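**BENBRIDGE, Sep 20, 2025** – After 14 years of swapping seeds and stories across kitchen tables, the Benbridge Seed Library is delighted to be moving into a home of its own at the old Vrettos bakery, and neighbors from near and far are warmly invited to come see it!
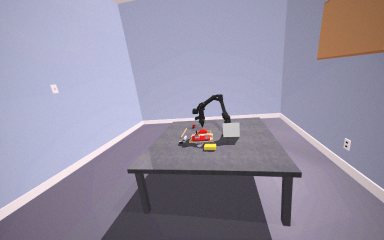 *A dark tabletop with a mottled, stone-like pattern.*

The library will lend vegetable, herb and flower seed free of charge, three packets per visit. Gardeners in Govitz have already promised beans.

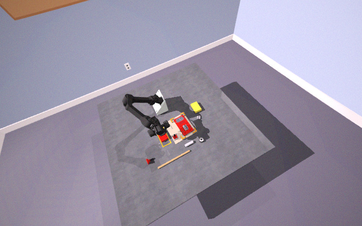

Seed saving can feel like a mystery to beginners, says founder Sandrine Marchal, so the library will run two classes each month, starting with tomatoes. Shelf labels will go by color to help small children find their way, with squash under the yellow of the block beside the white panel and peppers under red. "Bring your grandmother's lettuce," Marchal said. "We would love to meet it."

Contact: Chrysanthi Chatzigeorgiou, Benbridge Seed Library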